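Lambrechts Is Hitting Everything, and Bestesville Still Can't Win

Jelle Lambrechts went 3-for-4 again Thursday. Two doubles, a walk, one very ugly slide into third. Bestesville lost by 5. That's the season in one box score.

The numbers are silly at this point. He's been on base in every game of the homestand, he's stopped chasing the low breaking stuff, and the strikeouts have dried up. Last September he looked finished. Long swing, late on everything, pulled for a pinch hitter twice in one week. Now pitchers are working around him to get to Diser, who is hitting nothing, and you can't blame them.

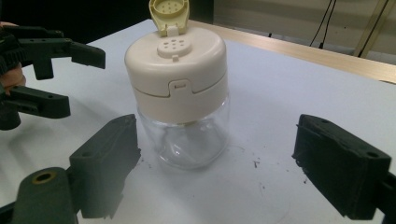 Garside, the manager, keeps saying the lineup will come around. Maybe. The bottom third has been an automatic inning for weeks and the bench is thin. Moving Lambrechts up to second would at least get him one more trip to the plate most nights. Garside tried it once, in the rain, against a lefty, and went right back to the old card the next day. No explanation given.

Attendance is holding up better than you'd think. 2079 on Thursday, 3198 for the Lollora series opener, and a lot of those people stuck around into the ninth. They want to see him hit. A few of them beat the bullpen phone to the booing, but thats baseball.

Pitching is the bigger worry. The starters are out by the fifth, the same two relievers come in every night, and the walks are killing them. You can't hand a team like Lollora free runners and then ask for three outs on ground balls with that infeild.

Lambrechts is a free agent after the season. Bestesville hasn't made an offer. Four more at home, then the long bus ride to Lollora.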